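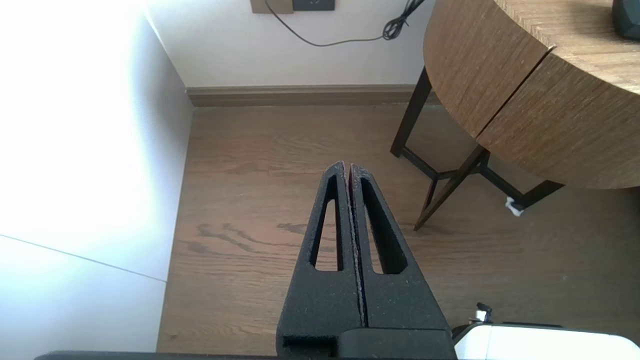
Pedell 乐队第二张专辑制作会议纪要

时间:2018年2月23日,14:00至16:10
地点:Florkmont 录音棚二楼
主持:Sioned Jenkins
出席:Toivo Mäkelä(吉他、主唱),Sointu Kinnunen(低音提琴),Eero Räsänen(混音),Nivaldo Vieira(Tredex 唱片发行部)
缺席:鼓手(已请假,书面意见由 Kinnunen 代为宣读)
记录:Eero Räsänen

一、上次纪要确认
上次纪要第四项中“母带交付格式”一栏误写为44.1 kHz/16 bit,更正为96 kHz/24 bit。其余无异议,通过。

二、录音进度
1. 基础轨已完成九首,余两首(暂名《河口》《第二班渡轮》)。《河口》速度由每分钟153拍改定为157拍,原有节拍轨作废,鼓与低音提琴重录。
2. Kinnunen 提出,低音提琴拾音器信号在击弦段落削波,前置增益须下调。Räsänen 检查工程文件后确认,受影响的为第三、第七首。第三首可用话筒轨替代,第七首副歌段重录。
3. 人声尚未开始。Mäkelä 要求主歌使用铝带话筒,副歌使用电容话筒,各录三遍后再行挑选。Jenkins 同意先以第一首试录,试录结果不理想则全部改用电容话筒。
4. 现有工程文件共753个音频片段,命名不统一。自本次会议起按“曲号_乐器_遍数”命名,旧文件由 Räsänen 逐步改名,改名前不得移动文件夹。

三、混音
1. 会上试听第一、第四首粗混。意见如下:
第一首:吉他弹簧混响过长,尾音与军鼓重叠,衰减时间缩短;低音提琴80 Hz附近过多。
第四首:间奏二十四小节偏长。Mäkelä 主张保留,Vieira 主张删去后八小节。未达成一致,两个版本均导出,下次会议再议。
2. 磁带延时只用于吉他与和声,主唱不加。
3. 粗混文件统一留出6 dB余量,总线不加限制器。

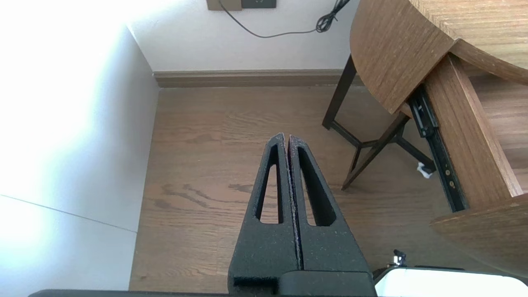

图2 Florkmont 二楼

四、母带与黑胶
1. 母带处理委托 Lappalainen 工作室。对方要求黑胶版与数字版分开交付,黑胶版低频在150 Hz以下合并为单声道。
2. 按现有曲目,总时长超过40分钟。A面六首,B面五首,B面偏长,末曲内圈失真风险较高。决定将第九首移至A面第二位,原A面末曲移至B面首位,时长由 Räsänen 重新核算。
3. 测试盘收到后,由 Kinnunen 与 Räsänen 分别用不同唱机试听,书面记录噪声、偏心与跳针情况。

五、发行与署名
1. Vieira 通报:Tredex 计划于9月发行,先出一首数字单曲。单曲候选为第一首与《河口》,待《河口》重录完成后确定。
2. 作曲署名:第二首间奏的低音提琴线由 Kinnunen 写成,署名改为 Mäkelä/Kinnunen。双方当场确认。
3. 第六首为翻唱,授权申请已递交,尚无答复。未获授权前不列入宣传资料曲目表。
4. 封面字体沿用首张专辑,书脊须加目录编号。内页歌词是否附英译,Vieira 核价后答复。

六、费用
录音棚已用66小时。剩余时数能否覆盖《河口》重录及全部人声,Jenkins 认为偏紧。决定人声录制优先,和声及打击乐叠录可移至乐队排练室完成,话筒由 Florkmont 借出,须填写借用单。

七、待办事项
Mäkelä:提交全部歌词定稿;准备第四首间奏删减方案。
Kinnunen:更换G弦与D弦,重录第七首副歌。
Räsänen:制作《河口》新节拍轨;核算A、B面时长;导出第四首两个版本。
Jenkins:预订人声录制时段;与 Lappalainen 确认交付清单。
Vieira:跟进翻唱授权;核算内页印刷报价。

八、其他
Kinnunen 宣读鼓手书面意见:军鼓调音希望略高于首张专辑,踩镲话筒距离加大。Räsänen 表示可在《河口》重录时一并调整,已录各首不再改动。
二楼控制室左侧监听音箱有间歇性底噪,Jenkins 安排检修。检修期间试听改用近场小音箱,音量保持一致。

下次会议时间待人声试录完成后另行通知。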